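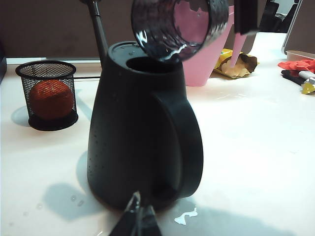
Gallery: The Day the Watering Can Job Went Sideways

February
Posted by the Minley bench blog

Home | Projects | Gallery | Parts | Contact

Print this page | E-mail this page

So, a few of you wrote in asking what happened with the pouring job, and I promised I'd put something up once I stopped being annoyed about it. I'm mostly there now! The short version is that we spilled water on a table with power running to it, and we've changed how we work.

1. The pour

You've got the clear cup tipped over the black watering can, with the water going for that little round hole in the top. Look over to the right of the base, though, and there's a puddle on the tabletop. Small, but it's water next to a robot, and I don't love it. There are drops on the rim and down the front of the can too.

What was going wrong (as far as I can tell)

The cup arm was stopping 4 mm off from where the Stutatora software said it was. That doesn't sound like much, and with blocks or balls you'd never catch it. With a filling hole that size it matters a lot. I had 200 ml set as the full load, and the faster the wrist tipped, the worse it got. My first guess was a slipping grip, so I lost a whole afternoon swapping finger pads (they were fine, and now I have a drawer full of spare finger pads).

The part that really bugged me

The spill alarm never went off. We have a Bamesex moisture strip for exactly this, and I'd stuck it along the back edge of the table, nice and tidy, nowhere near where a pour would land. The run carried on for nearly 15 seconds before I hit the stop. Nothing shorted and no one got hurt, but that was luck, and I'd like to need less of it.

What we changed

The wrist now gets recalibrated before any job with liquid in it, no skipping, even if it was done that morning. The tip speed is way down. The moisture strip sits up front by the pour, and I've added a second one. All the power bricks came up off the table and onto a shelf, which I should have done when we moved in. Oh, and anything that doesn't belong to the job comes off before we fill the cup. Wrappers and cloths included, and yes, I'm talking to myself there.

Where it stands

We've done 3 pours with the new settings and they all stayed in the can. I want a lot more before I call it fixed. The folks at Tuhumury think the offset could creep back as the wrist joint warms up, so a long session is next on the list. I'll add to this page when I've got something to show!

Print this page | E-mail this page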